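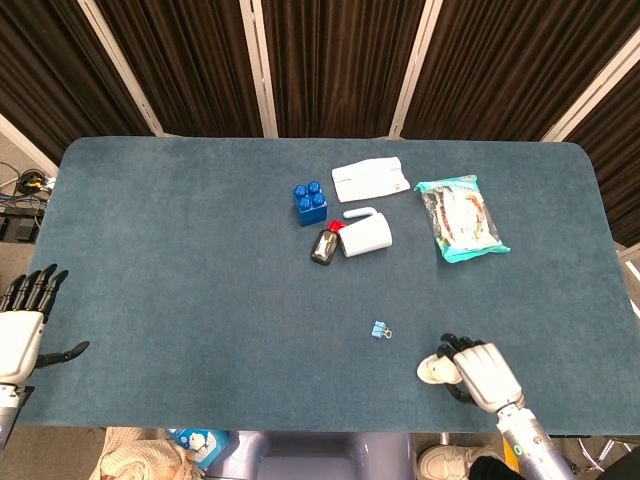
4.3 现场返送与节拍轨的设置

本节适用于已经按第3章装好Vultero调音台驱动的乐队。鼓手用的是入耳式耳机,其他人可以继续用地板返送音箱,两种方式能同时工作。

开始之前,请把主输出推子拉到底,功放保持关闭。

1. 用平衡线把Vultero的AUX 1接到耳机放大器的左输入。AUX 2留给地板返送,不要混用。

2. 打开调音台,等前面板指示灯停止闪烁,再打开耳机放大器,最后开功放。关机时顺序相反。

3. 在“路由”页面把第9通道设为节拍轨输入。第9通道出厂时送往主输出,必须在同一页面取消“主输出”勾选,否则观众会听到节拍声。

注意:载入旧版场景文件后,这一项会恢复为勾选状态。每次载入后请重新检查。

4. 播放随机附带的测试轨。耳机放大器音量从零开始,慢慢往上加,加到打鼓时刚好能听清节拍为止。

小心:调整音量时请先摘下一侧耳机。长时间高音量监听会损伤听力,耳鸣出现后应立即停止使用。

5. 按下面的顺序往鼓手的返送里加声音:底鼓、贝斯、主唱、吉他。每加一路,让乐手单独演奏几小节,再一起演奏一段副歌。键盘铺底一般不用送,鼓手要求时再加。

6. 如果节拍声被镲片盖住,先不要加音量。进入第9通道的均衡页面,把中心频率设在2000 Hz,稍微提升即可。换成木鱼音色往往也能解决问题。

7. 人声返送听起来发闷时,检查800 Hz附近是否提升过多。地板返送和入耳返送的均衡各自独立,改动一边不会影响另一边。

8. 输入歌曲速度。速度在“曲目”页面逐首保存,可以输入小数。双倍速演奏的曲子也可以按原速的两倍填写,例如143的曲子填286,此时每个八分音符都会有一声。多数鼓手觉得太密,可在“细分”里关掉弱拍。

9. 长按“保存”键,直到屏幕显示场景名称。建议用场地名命名,比如“Caltbridge 小厅”,下次去同一个场地可以直接载入。

关于预备拍

预备拍默认为两小节。开头有弱起的歌曲请改成一小节加空拍,并在排练时让全队都听一遍。主唱不戴耳机的话,由鼓手敲棒给出最后四拍。

关于备用方案

节拍轨中断时,调音台不会自动静音其他通道,乐队可以继续演奏。请事先商定由谁带速度,通常是鼓手。伴奏轨和节拍轨在同一台设备上播放时,两者会一起停,重新起播的位置要在曲目表上标好。

常见问题

耳机里只有一侧有声:检查耳机放大器背面的单声道开关,使用一路AUX时应拨到MONO。

能听到节拍,听不到乐队:对应通道的AUX 1发送量仍为零,或者被设成了推子后取信号而推子没有推起。鼓手返送请一律选推子前。

有持续的交流声:把笔记本电源适配器拔下试一试。声音消失的话,在电脑和调音台之间加一个隔离盒。Szabo隔离盒需要把侧面的接地开关拨到LIFT。

场景无法保存:存储已满。先在“文件”页面导出到U盘,再删除不用的场景。

无线耳机系统的频率设置见4.4节。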